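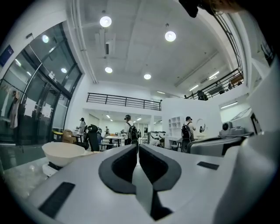

A reader wrote in to ask whether the Benska kitchen scale is worth the money, having gone through three cheap ones in as many years, all of which died mid-loaf.

Short version: mostly yes. I've been baking with mine since November and it has only sulked twice.

The Benska weighs in one-gram steps and cost me $104, a grand sum for something whose chief talent is sitting still. My old Esix was $30 and believed that flour, like truth, was relative. I put 600 grams of water on the Benska and it said 600. I did it again out of spite. Same answer.

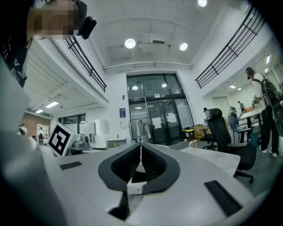
*Saturday-best manners not required: T-shirts are fine for bread.*

The tare button is quick and has a proper click. The auto-off is less charming. It gives you two minutes, then goes dark, usually while you're hunting for the rye at the back of the cupboard, and when it wakes it has forgotten everything you had going. The manual calls this a favourite feature of its customers. I'd like to meet them.

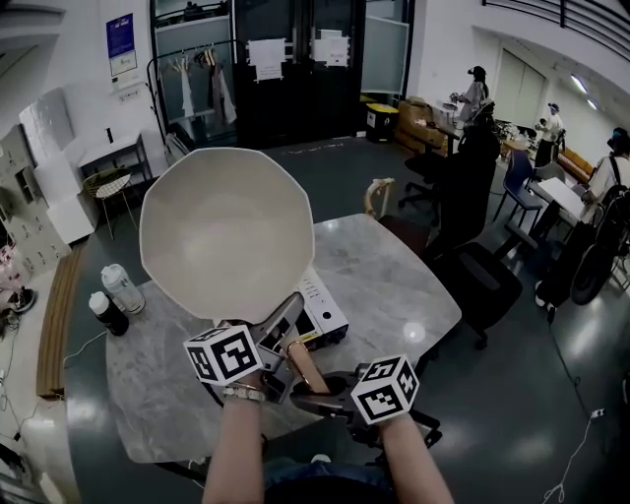 Big bowls are the other sore point, as the readout sits so close to the platform that anything wide hides the numbers. You end up crouching at the bench with your cheek on the flour. Felia makes a model with a pull-out display, and if you bake for a crowd I'd look at that first — it's slower to settle, but you keep your dignity.

Batteries: two AAAs, still the originals after about 1000 weighings by my lazy estimate. Four stars, with the fifth on hold until they fix the timer.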